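Objecting to a supplementary drainage levy after the rates notice has been issued

Our residents' association in Tralemard has received a notice of a supplementary drainage levy of 158 per household. The levy did not appear in the draft annual plan. We wish to know whether a formal objection may still be lodged, and in what form.
Posted by Grostach Residents

Palamarchuk Advice Desk
A levy of this kind must ordinarily be set by resolution of the full council. You should first request a copy of the resolution and the minutes of the meeting at which it was passed. The request should be made in writing to the rates office, quoting the reference on your notice.

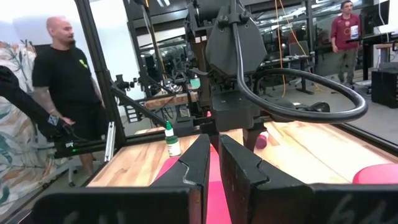 Photo: Evow Community Help library

An objection should state the grounds on which it is made – for example, that the charge was not consulted upon. It should not exceed 600 words. Payment remains due while the objection is considered, and penalties may be applied to late accounts.

Evow Ratepayer
We objected to ours and got a standard letter back. A petition might do more. Ward 3 had one with 3000 signatures and the matter was put on the agenda for April. I do not know what was decided.

Contact the moderators | © Evow Community Help | Back to top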